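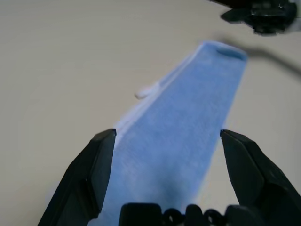
Towel folding

Towel folding is the household practice of laying a clean towel into a smaller, regular shape for storage, display or carrying. It is one of the commonest jobs in the home and, for all its plainness, has a surprisingly rich range of methods, regional habits and firmly held opinions. Most folds begin in one of two ways: by bringing the short ends together, which makes a squat rectangle, or by bringing the long edges together, which makes a strip. The second family, known as lengthwise or strip folding, is the basis of nearly every rail fold, roll and shelf fold in everyday use.

Terry cloth

The great majority of bath and hand towels are made of terry cloth, a fabric woven with loops of yarn standing up from the surface. The loops give the cloth its soft, fuzzy feel and hold a remarkable amount of water for their weight. They also make it a pleasure to fold. Terry has enough grip that one layer tends to stay where it is put on top of another, so a towel can be folded slowly and adjusted along the way, something that can't be said of silk or a fitted sheet!

The same loops add bulk. A thick bath towel folded into eight layers can stand as high as a loaf of bread, and the outer layers have to travel further round the fold than the inner ones. This is why the edges of a folded towel often step outwards slightly, like the pages of a bent magazine. Thin, flat-woven towels, such as tea towels and hammam towels, hold a sharper crease but slide about more.

Edges, hems and tags

A towel has two kinds of edge. The long sides are usually finished by the selvedge, sometimes turned over and stitched, while the short ends carry a wider hem. Many towels also have a flat woven band near each end, called a dobby border, which has no loops and can shrink at a different rate from the rest. A towel with a tight border will pull in at the ends and never fold quite square.

Labels and hanging loops are sewn into an edge, and folders divide into those who tuck them inside and those who leave them out. On an open shelf the usual custom is to put the label on the inside and turn the rounded fold to the front. In shared houses a visible tag can be useful for telling one person's towels from another's.

Lengthwise folding

The towel is spread on a bed or table and smoothed from the middle towards the corners. One long side is then brought over to meet the other, giving a half strip. For a third strip, one long side is brought two thirds of the way across and the other laid over it, which hides both raw-looking edges and gives a narrower result. A half strip folded in half again makes a quarter strip, long and rather thick, with all the edges down one side.

Once the strip is made, it can be finished in several ways:

Rail fold. The strip is hung over a bar with the ends level. Third strips are the favourite, as no edges show.

Shelf fold. The strip is halved end to end, then halved or folded in thirds again.

Roll. The strip is rolled from one end. Rolls suit baskets, deep drawers and suitcases, and a row of them looks wonderful.

Pocket roll. A few centimetres of one end are turned back before rolling, and the finished roll is tucked into the cuff this makes. It can be thrown across a room and stay together.

Shelf depth

Choosing a fold is largely a matter of the shelf. The Grisbridge fold, named after the town whose public baths used it, was designed for shelves 300 mm deep and turns a bath towel into a third strip folded in four. The bath-house laundry had 34 shelves of this depth and held 3,000 towels in its busiest years, all facing the same way. The attendants' instruction card, drawn up by Arvo Saarela, fits the whole method into 24 words and is still copied out by enthusiasts.

The Astby fold is looser and older. It starts with a half strip, leaves the layers unpressed and is finished in thirds, so that air can move through the pile. Gaspard Aubert, in his small and very likeable book The Linen Shelf, calls it "the fold for people who open the cupboard often", and gives over a whole chapter to the question of which way the fold should face.

Storage and care

Towels should be completely dry before they are folded, as damp caught between layers quickly turns musty. A good shake before folding lifts the loops and takes out most of the creasing left by the line or the drum. Ironing is best avoided on terry, since it flattens the pile.

Freshly washed towels are commonly placed at the bottom of the stack and the next one taken from the top, so that the whole set wears evenly. Stacks kept for a long time, such as guest towels, benefit from being refolded along different lines now and then - a crease left in one place for years can weaken the yarns along it.

See also

Terry cloth
Dobby border
Linen cupboard
Napkin folding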